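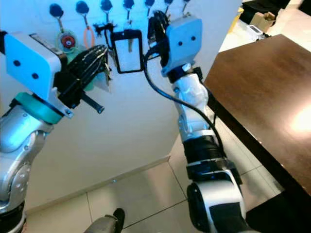
Ganchos na parede, alguns já com a sua coisa pendurada.

A chave da casa de Odimlow

Quando a minha tia morreu, recebi dela uma chave e uma carta de duas páginas. A carta dizia que a casa ficava em Odimlow, depois da ponte, e que eu não devia vender nada antes de passar lá um inverno inteiro.

Cheguei em novembro. O comboio parou em Ostent e dali fiz 15 quilómetros numa carrinha que levava farinha. O condutor não falou durante a viagem. Na despedida disse-me apenas: «A porta abre para fora.»

Empurrei a porta muito tempo antes de me lembrar da frase dele.

Dentro cheirava a maçã e a fumo velho. A minha tia tinha deixado papéis pequenos em todos os sítios. No açucareiro estava escrito: «Come primeiro.» Dentro do relógio: «Atrasa 15 minutos, deixa-o atrasar.» Eu obedeci, pois sou uma pessoa que obedece aos papéis.

Na segunda semana caiu muita neve e a ponte fechou. À noite eu ouvia alguém a andar no andar de cima, com passos de quem procura os óculos. Não tive medo. Punha uma chávena a mais na mesa e de manhã lavava as duas.

Na primavera veio um homem da firma Ernent, com pasta e sapatos limpos, para comprar a casa. Ficou lá fora a empurrar a porta. Eu estava na cozinha, ouvia-o bem, e acabei o meu chá devagar.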